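Slow Close

1

The arm stopped at 583 cycles. Selamawit Alemayehu wrote the number on the back of her hand because the pen was closer than the notebook.

It was supposed to run to 668. That was the figure Munro had put in the contract, and Munro had been strict about it. The gripper would close, open, lift and come down again, and at the end Flosance would send a report and an invoice.

"Is it the motor?" Kayode Iyamu asked from the door.

"It says it's closed."

"Is it?"

"No."

He came and bent down to look between the fingers. She put her arm out in front of his chest, and he straightened up again. The light on the controller was still green. They had both read what happened at Pemmont, where a technician named Blair Mowat had reached in to clear a jam under a green light and lost the use of two fingers.

"Cut the power first," she said.

"If we cut it we lose the log."

"Then we lose the log."

He didn't argue. She walked to the wall and pushed the red button, and the fan in the controller wound down. She waited a full minute by the clock before she went back to the table.

The two black fingers stood over the white tabletop with a sliver of light between them. 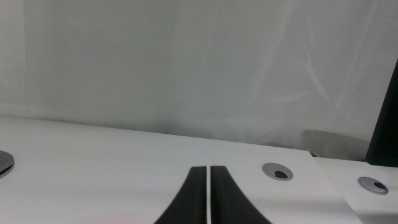 2

Skye Niven called from Munro before lunch. She had the contract open and read parts of it aloud.

"Anything over 300 counts as a partial pass," she said. "You could send it to us as a partial."

"It reported a position it wasn't in," Selamawit said.

"By how much?"

"A couple of millimeters."

"That's nothing."

"It thought it was finished. The next thing it does after that is lift."

Skye was quiet for a bit. Selamawit could hear typing. Munro had already sold more than 200 of these grippers to a hospital supplier, and the first boxes were going out in November.

"Who else knows?" Skye asked.

"Kayode. And Adesuwa Eze signs the reports, so she'll know in an hour."

"Could you hold it for a day?"

"No," Selamawit said. She said it again after she hung up, to hear how it sounded.

3

Adesuwa read the report standing up. She changed "discrepancy" to "fault" and asked for the pen.

"Put the date on it," she said.

Selamawit wrote 19th October at the top. Then she washed her hands – the number took some scrubbing – and went to find Kayode, who was hanging a lockout tag on the switch.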